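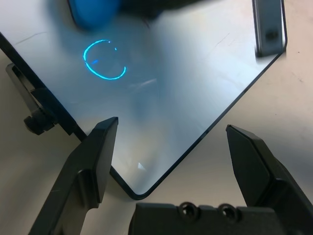

Vikas Chauhan wrote to say my rule about cleaning clear panes before every run is too strict, and that once per shift would do for most people. He may be right for cardboard. With anything glossy I'm keeping it, because smudges and fine scratches look the same to me at a glance and only one of them wipes off.

The rest of the list we use at Udura, as it stands since February:

Clamp first, then home the arm. Never the other way around.

Fingertips start beside the pane, clear of the edge — no touching until the slow approach.

Check the knob on each clamp by hand. Looking doesn't count.

Stop after 16 runs and inspect the corners. It used to be 20, and I lowered it after reading the Kornum notes.

Write down every stop, even the dull ones. Our log is at 1360 lines now and I still search it most mornings.

Vikas also asked about gloves. Yes, for anyone loading.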